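4.2 Dust load and fan noise in shared office machines

Most of what we know about noise in small offices comes from speech. People talking, phones, the door. Equipment gets a line or two at the end of the survey and then drops out of the analysis. We went the other way and kept the equipment items in, partly because the pilot answers from the Zotska site were so full of them. "The hum" came up again and again in the free text. So did "that whirring under the desk."

Full questionnaire went to both sites in August. 201 people returned it with every item filled in, 80 of them from Zotska and the rest from the Jotine building. Partial returns are left out here, see the appendix for how they differ (not much, slightly older, more part-timers).

Two questions for this section. First, do people who sit near an older desktop tower rate their room as louder than people who don't. Second, does the rating track the measured level or something else.

On the first, yes. The gap holds at both sites and it holds after we control for room size and floor covering. It shrinks when we add number of desks but does not go away. Carpeted rooms at Jotine came out quieter on the meter, as expected, but their ratings were no better than the hard floor rooms. We do not have a good account of this. One idea – carpet takes out the footsteps and chairs, and what is left is the steady sound, which then stands out more. Would need a proper listening test.

On the second, the picture is messier. Measured level explains a fair part of the rating in the morning and very little of it after lunch. Change over time seems to matter more than level. A fan that holds one speed gets tolerated, a fan that ramps up and down does not, even where the average over the hour is the same. Several people wrote that they could work through a steady noise but lost there place every time it shifted. This fits the older lab findings on changing-state sound and memory for short lists, though those used tones and syllables and not machines.

Maintenance history turned out hard to get. Jotine keeps a log, Zotska has a box of paper slips. Where we could match a machine to a cleaning date, longer gaps went with more complaints, but the matched set is small and the machines that get logged are probably the ones somebody already complained about. We report the direction only. Case layout (Figure 4) was coded as a separate item and did not add anything to the model once fan age was in.

The meter was a handheld unit set to log once a minute, placed on the desk at ear height for a seated adult. Each room got one full working day. We dropped minutes with speech directly next to the meter, using the marks the room's occupants made on a sheet. Some sheets were filled in with great care and some clearly at 5 pm from memory. No correction was tried for that. Frequency bands below 2000 Hz carried nearly all of the equipment sound, so the bands above were left out of the second model.

Comparison with the Sernuria data is tempting and we would be careful. That survey used a five-point scale, ours is seven, and thier rooms were larger. Rescaled, the two sets of ratings line up well for speech and poorly for equipment. Bošković (the scale, not the site of the same name) has an equipment item that could bridge the two, but it was added late and many respondents skipped it.

Limits. Two sites, one season, self-report. Summer also means open windows, and open windows mean traffic, which we logged but did not model. Winter round is planned with the same rooms.

Figure 4. Inside of a desktop tower with the side panel off, motherboard and power supply.
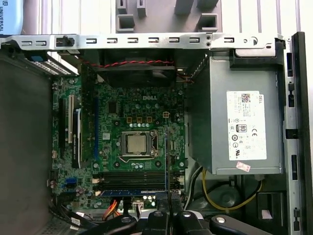 Reader comment, preprint version: Did you ask about headphones anywhere? In our office half the room wears them all day, and they would rate any machine as fine. If that differs between Jotine and Zotska it could explain the carpet result without any listening test. I'd also like to see the morning and afternoon models printed side by side, the text goes through that part too fast for me to follow.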